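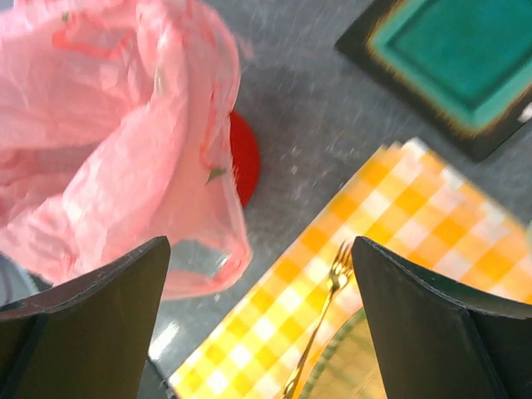 Sujet : Emballer de la vaisselle pour un déménagement, papier ou plastique ?

ficelle_et_scotch
Posté le 07/03/2026
Bonjour à tous. Je quitte un troisième étage sans ascenseur pour un autre troisième étage sans ascenseur, on ne se refait pas. J'ai 23 assiettes héritées de ma grand-mère, des verres à pied dépareillés et une soupière qui n'a jamais vu de soupe. Ma belle-sœur ne jure que par le papier de soie, mon voisin par le sac plastique chiffonné entre chaque pièce. Les deux sont très sûrs d'eux, aucun des deux ne portera les cartons. Qu'est-ce que vous utilisez ?

Davoud Rezaei
Papier, sans hésiter. Le plastique glisse, et une assiette qui glisse finit par rencontrer sa voisine. Une feuille par assiette, les assiettes debout sur la tranche, jamais à plat. Et bourre les vides avec le reste, bien chiffonné, sans chercher à faire joli.

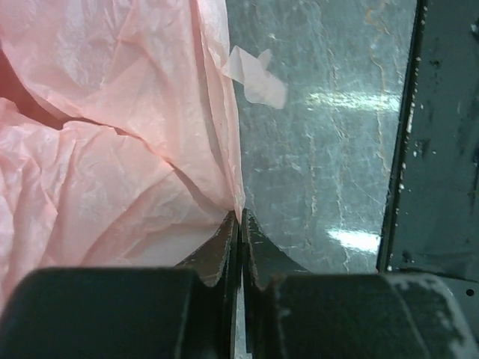 Papier rose froissé, avec un petit morceau déchiré à côté.

tante_Oltesach
Debout, debout... J'ai toujours empilé à plat et mes assiettes se portent très bien, merci. Par contre je mets un torchon au fond du carton et un autre par-dessus. Les torchons, il faut les déménager de toute façon.

Davoud Rezaei
À plat, celle du dessous porte toutes les autres. Vous avez eu de la chance, ou des assiettes de cantine.

tante_Oltesach
De la porcelaine, jeune homme. Sept déménagements, dont un en décembre avec un gendre.

Esther Mfaume
Je mets tout le monde d'accord ou je fâche tout le monde : ça dépend de la durée. Pour deux heures de camionnette, des sacs plastique bien tassés suffisent. Pour six mois au garde-meuble, je préfère le papier, qui laisse respirer. J'ai retrouvé un service à dorures tout voilé après un hiver dans du plastique fermé, alors que les bols du carton voisin, emballés dans le journal local, avaient seulement pris un peu d'encre. On lisait presque l'horoscope sur le saladier.

Autre chose, ne prends pas de grands cartons. Un grand carton de vaisselle, on le remplit parce qu'il est grand, et ensuite on l'admire, parce qu'on ne peut plus le soulever.

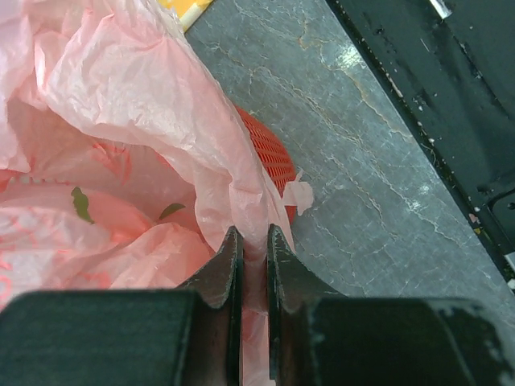
Re : papier ou plastique ?

kituston_bis
Défense du plastique, puisqu'il faut un avocat. Le tiroir du bas de ma cuisine contient 107 sacs (oui, j'ai compté, j'étais en arrêt maladie). C'est gratuit, ça se tasse bien, et à l'arrivée ça retourne dans le tiroir. Le papier de soie, on le paie, on le déchire, on le jette. Chez Arabzadeh, la papeterie en bas de chez moi, on me demande 11 euros les 50 feuilles. Pour ce prix-là je rachète des assiettes.

Davoud Rezaei
Pas celles de la grand-mère.

kituston_bis
Vous ne les avez pas vues, ces assiettes. Moi non plus, mais j'ai connu des grands-mères.

ficelle_et_scotch
Elles ont un liseré bleu et une scène de chasse au milieu. Le chien a l'air de s'ennuyer. J'y tiens quand même.

Et pour les casseroles et les plaques de four, on protège ou pas ?

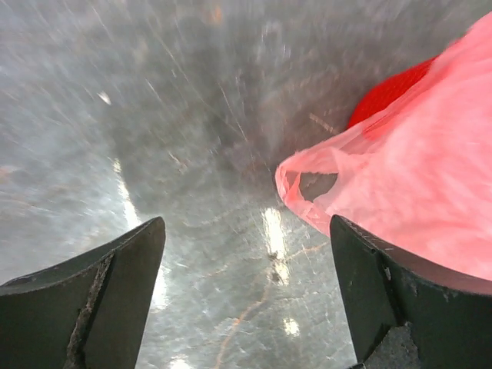 Re : re : papier ou plastique ?

Esther Mfaume
L'inox et l'alu rayés, tu les emballes pour protéger le reste. Une plaque qui a vingt ans de couteaux derrière elle n'a plus rien à craindre d'un trajet en camionnette. L'antiadhésif, si : un chiffon entre chaque poêle.

tante_Oltesach
Ou un torchon.

Davoud Rezaei
On avait compris pour les torchons.

ficelle_et_scotch
Bon, je tranche : papier pour les assiettes, debout (pardon tante_Oltesach), sacs pour la soupière, torchons pour les poêles. Ma belle-sœur et mon voisin pourront chacun dire que j'ai suivi leurs conseils. Il me reste à trouver des bras pour le 3e étage. Kituston_bis, tu es toujours en arrêt ?

kituston_bis
Rechute ce matin. Le dos.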